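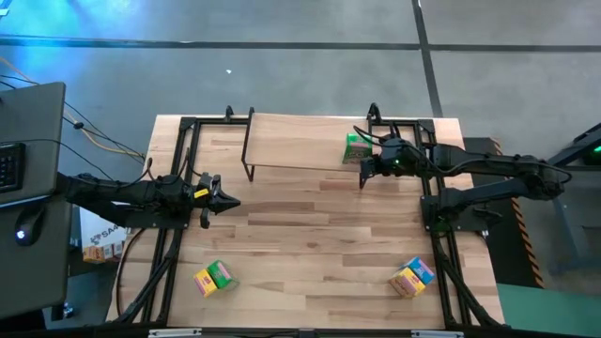
The two-arm table, with the small shelf and the printed cubes.

Equipment plan for the coming year
by Embla Løken

Many of you asked what we will buy next year and what has to wait. The plan is now ready in its first form, and I want to explain it before the purchase forms go out in September.

We started with a long list. Every group wrote down what it would like to have, and the sum was far over what we can spend. Joar Wikström and I then went through the list line by line and asked the same thing each time: is the work stopped without this item, or is it only slower? Most items were in the second group, and they moved to the waiting list.

The biggest line is still the arms. We had offers from Pleltel and from Gasmont for a second two-arm table. The price of the arms themselves is almost the same in both. The difference is in what comes after. Pleltel asks for a yearly service contract, and Gasmont sells spare parts one by one, with a delivery time of over 60 days for a wrist unit. Kjell Dalen made a comparison for a period of two years, and with normal wear the contract is a little cheaper. If we break less than we do now, it is the other way around. We have not signed anything yet.

Gripper fingers are a separate line this time. Before, we paid for them from the general money for small parts, and it was difficult to see how much we used. Please write each pair in the parts book when you take it from the drawer.

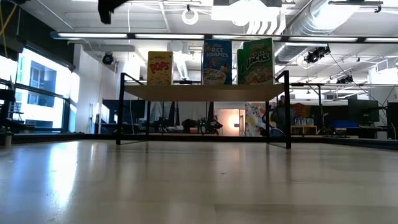 Shelves and test objects are cheap next to the arms, but they were forgotten in the last budget and people paid from their own pocket. This should not happen again. Cereal boxes lose their shape after many grasps, and a soft box gives other results than a new one, so groceries have their own line now. Keep the receipts, also the small ones, and give them to Gion Frei before the end of the month. Metal-frame shelves we will order from Engström, who quoted 345 for the set with delivery. Dendden was lower with 300, but without delivery, and the boards must be cut by us.

Three things are on the waiting list: new lamps, a bigger monitor for the operator place, and a lift cart. The lamps are the first to come back if some money is left in spring.

One more request about planning. When you ask for a new arm or a new table, please write also how much floor it needs, with the cables and the space for a person to walk behind. Last year we had the price of everything and the size of nothing, and the first table was moved twice – with all the calibration done again each time.

Comments on the plan go to Ottar Sjöberg. He keeps the current version of the list, and you can ask him for a copy.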